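Midach Radio Interview Transcripts

Maintained by Daranee Hemmin and Kamol Saithong
Last updated December 27, 2020

What this is

Transcripts of a weekly public affairs show on Midach, a community radio station. The guests are reporters, aid workers and people who have had to leave their homes because of fighting or floods. We put the collection together for students and researchers who study how displacement gets talked about on the air.

Contents

There are 61 interviews. Each one is a plain text file, UTF-8, with a short header giving the program title, the host and the topic. Speaker turns start on a new line with the speaker's role in capitals (HOST, GUEST, CALLER). Music and station breaks are marked BREAK and carry no text.

The interviews hosted by Lamduan Panyasiri are in the folder named panyasiri. Everything else is in general. File names follow the station's own log, so there are gaps in the numbering.

How it was made

Sombat Phuthong typed the first drafts from the station recordings. Buppha Ruangrit checked them against the audio and fixed names and places. Hesitations were dropped unless they changed the meaning. Where two people talk at once, the host's words come first.

In 22 of the interviews the guest asked us not to use a real name. Those names are replaced with an initial, and small villages are replaced with the name of the district. Please do not try to work out who these guests are.

Known problems

4 files have stretches marked UNCLEAR where the phone line dropped.
2 files are missing the opening question.
Spelling of place names is not consistent in the older files. A list of variants is in places.txt.

Use

Free for teaching and research. Credit the station and name the program. For broadcast use, write to the station first. The audio is not included and we can't send copies.
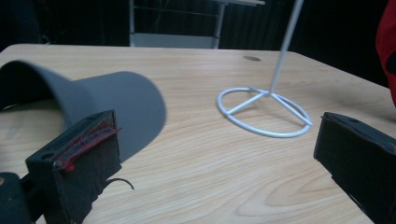
Corrections are welcome. Send the file name, the line and the wording you think is right, and we will check it against the recording before the next update.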